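Emora extending dining table, oval, reviewed after eight months

Bought in October from the Skestotier website. Price paid was £360 in the sale, down from a "usual" price I never once saw it listed at. I paid for it myself and get nothing for writing this. Posted 10 June 2019.

I should say first that I don't trust furniture reviews, and you probably shouldn't either. The Skestotier page had 1,928 of them when I ordered, and most of the ones I read had been left within a week of delivery. You can't review a table in a week. All you can review in a week is the cardboard box and whether the driver was rude. My driver was fine. The box was enormous and the council wouldn't take it.

Assembly

The leaflet says 20 minutes. It took me an evening. The legs bolt on from underneath with the top lying face down on the floor, so you need a clear floor and a blanket, and then you need a second person to turn the thing over. The leaflet shows one smiling person doing this alone. I would like to meet them. One of the bolt holes in the frame was drilled at a slant and the bolt went in crooked. It has stayed put since, but I check it.

The tool supplied is the usual bent key made of something close to cheese. Use your own.

The extending part

This is what you're paying for, and it's the bit I have most doubts about. The two halves pull apart on runners and a leaf folds up from inside. In the video on the product page a woman does it with one hand while holding a salad. On mine the runners stick on the left side and you have to go round and give it a shove with your hip, then go back and pull again. Candle wax helped for a month or so. The leaf itself is a shade darker than the rest because it lives in the dark and the top doesn't, and that difference is getting worse. I was told by the helpline that it would "even out with normal use". We've had the leaf out four times since Christmas, so I may be waiting a while.

When it is open, there's a ridge at the join. Run a fingernail over it and you'll feel it, and a pen will go through your paper if you write across it.

Shape and size

I went for a rounded table after years of bruised hips from the corners of the last one, a square pine thing from Navarrete that outlived two sofas. In a narrow room the curve does make a difference and I have no complaint there. What the size chart doesn't tell you is that rounded ends lose you elbow room. They say it seats six closed. It seats four adults and two people who don't mind being poked.
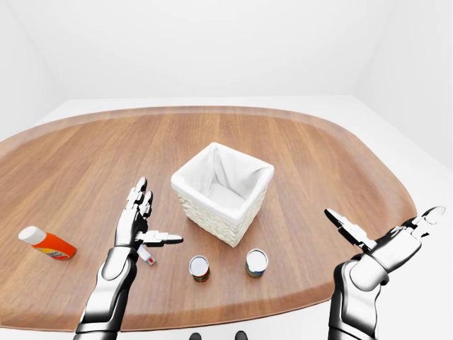
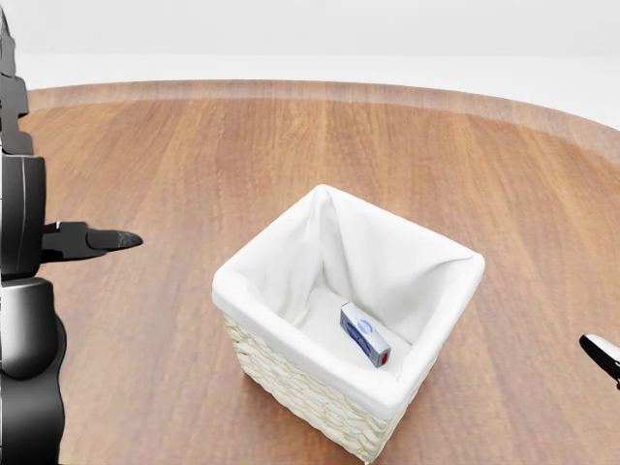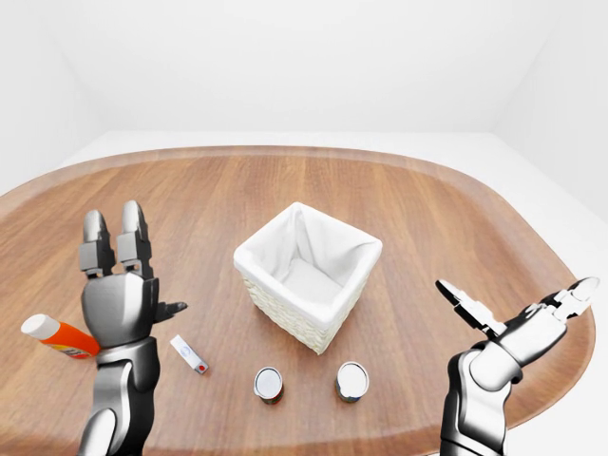
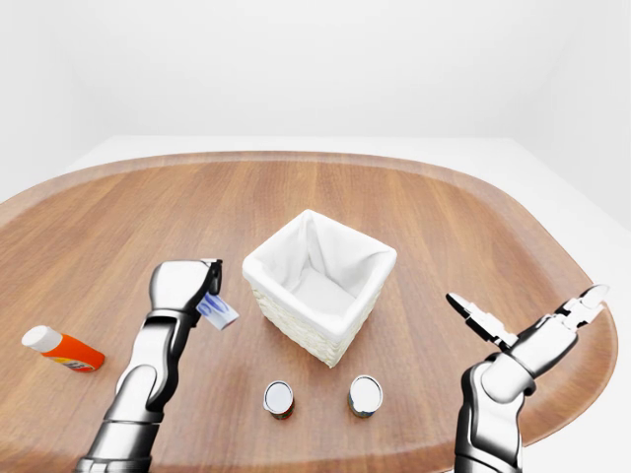
White basket, wooden top, white walls or a plain white background: the look every shop is after at the moment.

The colour was a gamble. The same finish is called "honey oak" on the website, "warm oak" on the box and "natural" on the invoice, and I've given up asking which one I own. If you're matching it to chairs, order a sample first. They charge for samples, and the sample is the size of a playing card, but it's cheaper than six wrong chairs.

The surface

Skestotier describes the finish as "family tough". My family consists of two adults and a cat. By January there was a white ring from a mug. By Easter there was a second ring and a long thin scratch that I think came from the bottom of a fruit bowl, though I can't prove it. The rings came out with mayonnaise left on overnight, an old trick and a smelly one. The scratch is there for good.

I then bought the Clostent care kit they push at the checkout, mostly to be fair to them. It's a small bottle of oil, a cloth and a pad. The oil does darken the top nicely for a few days. After that I couldn't tell the half I'd treated from the half I'd left alone, and neither could anyone I asked. Any furniture oil from the hardware shop will do the same for less.

Wobble

Slight, and only when extended. A folded beer mat under one foot sorts it. I'd accept that in a cheap table. Skestotier would say this is a cheap table, and then on the same page they'd say it's "heirloom quality", so they need to pick one.

Customer service

I rang about the runners and was asked to send photographs. I sent them. I was asked to send them again, in daylight. A month later I was offered a £20 voucher to spend on the website, which didn't even cover the sample pack and a set of felt pads. I took it and bought the felt pads. They fell off.

Would I buy it again?

At the sale price, with the leaf folded away, maybe. It's a decent size for four, it's heavy enough not to slide when someone leans on it, and the rounded edge is kinder than what we had before. At full price I'd look for a second-hand one in real timber and pay someone to sand it. I found one of those locally for £400, with chairs, three days after the return period ended.

Three stars out of five. I'd have given it two and a half but the form doesn't allow it.

Update on the crooked bolt: I tightened it again while I was under there measuring for this. It took half a turn.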